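Hudero Under-Sink Water Filter
Installation and Care Guide
Issued April 2022

Section 4: Fitting the filter to the cold supply

Read this section through once before you start. If your kitchen has a combination boiler with a filling loop under the sink, read Section 6 first, as the order of work is different.

The filter is for cold mains water only. Do not connect it to a hot supply, to a tank-fed supply or to any pipe that feeds a shower.

4.1 What you will need

In the box:
Filter head with wall bracket
Urnodness cartridge, sealed in its wrapper
Inlet hose with tee piece
Outlet hose
Two fixing screws
Four fibre washers (two are spares)
Reminder label

Not in the box:
Adjustable spanner
Cross-head screwdriver
Pencil
Bucket or washing-up bowl
Old towel
Torch

The hoses are supplied with half-inch fittings. If your tap tail has a different thread you will need the Craddock adaptor set, sold separately. Do not try to make up the difference with tape.

4.2 Choosing where to put the filter

The filter head hangs on the side wall of the cupboard or on the back panel, if the back panel is solid. Thin hardboard will not take the weight of a full cartridge. If that is all you have, screw a piece of timber to the cupboard frame and fix the bracket to that.

Leave at least 7 cm clear below the bottom of the cartridge. You need this space to drop the old cartridge out when you change it. Check as well that the cupboard door closes and that the waste trap can still be taken off.

Keep the filter away from:
Hot pipes
The back of a dishwasher or washing machine
Any outside wall where pipes have frozen before

Note: The outlet hose is 300 mm longer than the inlet hose. If the tap is a long way from the stop valve, put the filter nearer to the valve and let the outlet hose cover the distance.

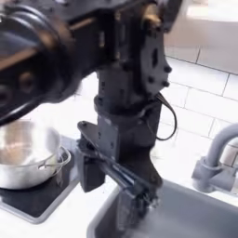
Take everything out of the cupboard before you begin, including any shelf that lifts out. Lay the towel over the cupboard floor and stand the bucket beneath the stop valve. A little water will come out of the pipe even when the supply is off.

4.3 Turning off the water

1. Find the service valve on the cold pipe under the sink. It is usually a small fitting with a screwdriver slot. Turn the slot a quarter turn so that it lies across the pipe.

2. If there is no service valve, turn off the main stopcock.

3. Open the cold tap at the sink and leave it open until the flow stops.

4. Leave the tap open while you work.

CAUTION: If the tap goes on dripping after a few minutes, the valve is not closing fully. Do not undo any fitting. Turn off the main stopcock and start again from step 3.

4.4 Fixing the bracket

1. Hold the bracket against the cupboard wall with the arrow pointing up. Mark the two screw holes in pencil.

2. Check from the other side, if you can reach it, that the screws will not come through into an appliance or a cable.

3. Drive in both screws until they are firm. Over-tightening will bend the bracket and the filter head will not slide on.

4. Slide the filter head down onto the bracket until it clicks.

Do not fit the cartridge yet.

4.5 Connecting the hoses

1. Undo the nut that joins the cold pipe to the tap tail. Hold the valve still with one hand so that the pipe does not twist.

2. Put a fibre washer in the tee piece and screw the tee onto the cold pipe. Tighten by hand, then give it half a turn with the spanner.

3. Push the free end of the inlet hose into the port marked IN. It will go in easily at first, then feel stiff, then go in a little further. Pull it gently to check that it has gripped.

4. Push the outlet hose into the port marked OUT in the same way.

5. Put the second washer in the nut on the outlet hose and connect it to the tap tail.

6. Close the spare outlet on the tee with the cap provided, unless you are feeding a second appliance.

Note: The hoses must not be bent tightly or pulled straight. A gentle curve is best. If a hose has been kinked, replace it, even if it looks sound once straightened.

4.6 Fitting the cartridge

1. Wash your hands and take the cartridge out of its wrapper.

2. Wet the rubber ring at the top with clean water. Do not use grease or washing-up liquid.

3. Line up the mark on the cartridge with the open padlock on the filter head. Push up and turn to the right until the mark meets the closed padlock.

4.7 Flushing and checking for leaks

1. Close the tap at the sink, then open the service valve slowly.

2. Wipe every joint dry with a cloth and wait. Look again with a torch. If a joint is wet, turn off the water, tighten it by a quarter turn and repeat the check.

3. Open the cold tap and let it run for 19 minutes. The water may look grey or cloudy to begin with. Do not drink it, and do not use it in a fish tank.

4. Close the tap, write the month on the reminder label and stick it inside the cupboard door.

Look at the joints again the next morning. Slow leaks – the kind that leave one drop on the cupboard floor – often show only after a night under pressure.

4.8 If the flow is weak

Check that the service valve is fully open, with the slot in line with the pipe. Next, check both hoses for kinks. If the flow is still weak, unscrew the nozzle at the end of the tap and rinse out the mesh, as work on old pipes often loosens scale.

In homes with low mains pressure the Susden reduced-resistance cartridge may be used instead. It fits the same head but must be changed more often. See Section 7 for changing times.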